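Re: [kitchen-share] Proposal to switch the tool library to the Temiris booking system
From: Ngaio Nepia
February 2018

Petrică Furtună wrote:

> I sat through the Temiris demo and came away impressed. Members
> reserve an item from their phone, the system sends a reminder, and
> late returns drop by 70 percent. The first year is free. I think we
> should sign before the offer runs out and move everything over
> in one go. Does anyone see a reason to wait?

Yes, I see a few.

Start with the 70 percent. Seventy percent of what? Our late returns are mostly the same two canning kettles, and they are late every October for the same reason: people are still canning. A text message won't make the tomatoes go faster. I asked the Temiris rep which libraries the figure came from and she sent me a brochure with the figure in it again, in a larger font.

Then there is the free year. Fillen gave us a free year too, and some of you will remember how long it took Asanka to get our member list back out of it. I'd like to know what the second year costs, in writing, and whether we can export the loans as a plain spreadsheet. The contract Petrică forwarded says "data portability supported," and I have no idea what that commits them to.

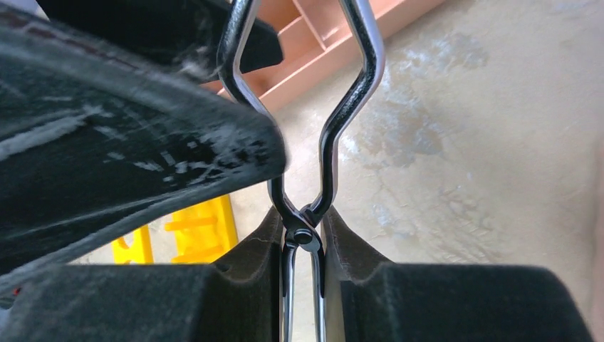
I also don't believe the part about cataloging taking one evening. We have whisks and ladles that have never had a number on them, and three different people have three different names for the food mill. Sumathi tried labeling just the baking drawer last year and it took her most of a weekend – and that was with labels that came off in the dishwasher. Temiris wants a photo, a category and a replacement value for every single item. Who is deciding what a secondhand colander is worth?

What I could live with is a trial. Put 14 of the big items on it (the pressure canners, the pasta machine, the things people do fight over) and leave the rest on the paper sheet by the door. Run it for 16 weeks. If late returns go down, I'll say so on this list and help with the data entry myself.
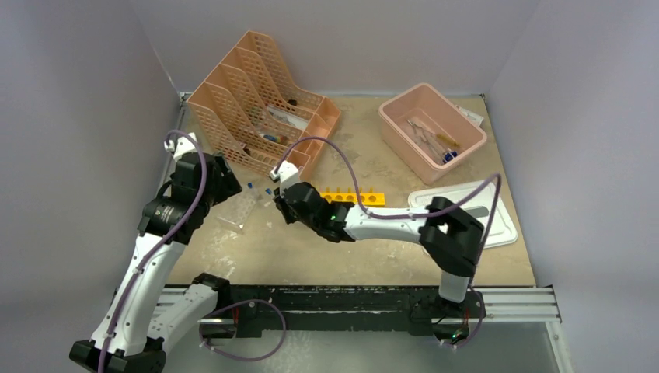
The beige work surface, with walls on three sides.

One more question for Ruby-Lee, who knows the older members better than I do. How many of them would book by phone? My guess is that they'd call you and you'd end up booking for them, so the work would move from the sheet to your kitchen table. I may be wrong about that, but I'd want to hear it from them before we sign anything.

Ngaio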